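Pie Judges Wanted for the Skadesdale Summer Fair

If you have ever stood over a slice of peach pie at a family get-together and had opinions you were too polite to share, we would love to hear from you! Skadesdale is looking for home bakers and plain old pie eaters to join the tasting tables at our fair in June, and you don't need a single ribbon or a day of cooking school behind you.

The fair draws 2,000 people in a good year, and a fair number of them seem to head straight for the pie tent (we don't blame them one bit). Last year we had close to 100 pies and far too few forks, and the folks at the cream pie table were still chewing when the band packed up. So this time we're adding tables and giving everybody a proper break in the middle, with coffee, salty crackers and a chair in the shade.

You would be with us from 9 in the morning until mid-afternoon, plus one practice evening in the Tyagi Room beside the library, where we taste 4 pies together and talk over the score sheet. It's a friendly evening and people tend to stay late. Judges sit three to a table, and we do our best to seat new people with somebody who has done it before.

We ask that you be over eighteen, that you can eat wheat, eggs, dairy and nuts, and that you haven't entered a pie yourself. If your sister or your neighbor has, that's fine, just tell us and we'll put you on a different table. It isn't paid, I'm afraid, but you get fair admission for your whole household, lunch, an apron, and whatever leftovers you can carry home.

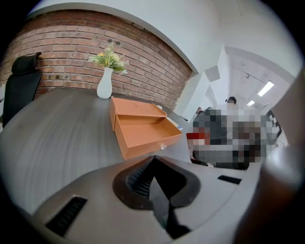 Do I have to finish every slice?

Two good bites are plenty, one from the point and one with the crust, and there's water at every table.

To put your name in, pick up a form at Hastus Hardware or the Flurker Street bakery and tell us a little about the best pie you ever ate. Long answers are welcome. Forms go back in the box at either counter by the end of May.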